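Project report: Review of the Tirnus simulation kit for kitchen robot tasks
Nadège Moulin, second year, May

1. Purpose

Our department wants to know if the Tirnus kit, sold by the company Colberg, can be used in the robotics course next year. The kit is only software. It contains a robot arm model, several rooms and a tool called Starer, which records each run. I tested the student license, which permits 500 runs and costs 275 euros for one class.

2. Setup

I installed the kit on a computer in the Huet lab. The installation took one morning, mainly because the manual describes an older version of the menu. I chose the kitchen room and gave the arm tasks near the sink. This is a difficult place for the arm, as the faucet is tall and the arm must pass close to it.

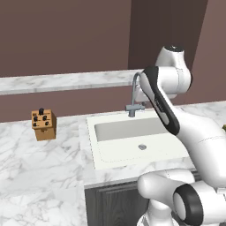 For each task I wrote a short script with a start position, a goal and a time limit. The scripts are easy to read, also for a person who has not programmed much. I found the error messages less good – many of them give only a number, and the list of numbers is not in the manual.

3. Results

I made 94 runs. Starer saved all of them except 10, which were lost when the disk became full. The program gave no warning before this happened, and I consider it the most serious fault of the kit.

The movement of the arm looks smooth on the screen. The contact between objects is calculated more slowly, and on our computer the simulation sometimes stopped for a moment when the gripper came near a surface. With lower graphics quality this was better. 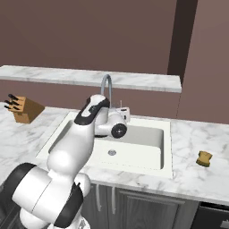

Can the kit replace the exercises with a real arm?
Only the first ones, in my opinion. Students can learn to plan a path and to write scripts, but they do not learn how to calibrate a real machine or how to work safely beside it.

4. Recommendation

I recommend to buy one class license for a trial semester. Before the course starts, the teacher should prepare a list of the error numbers and check the free disk space on every computer.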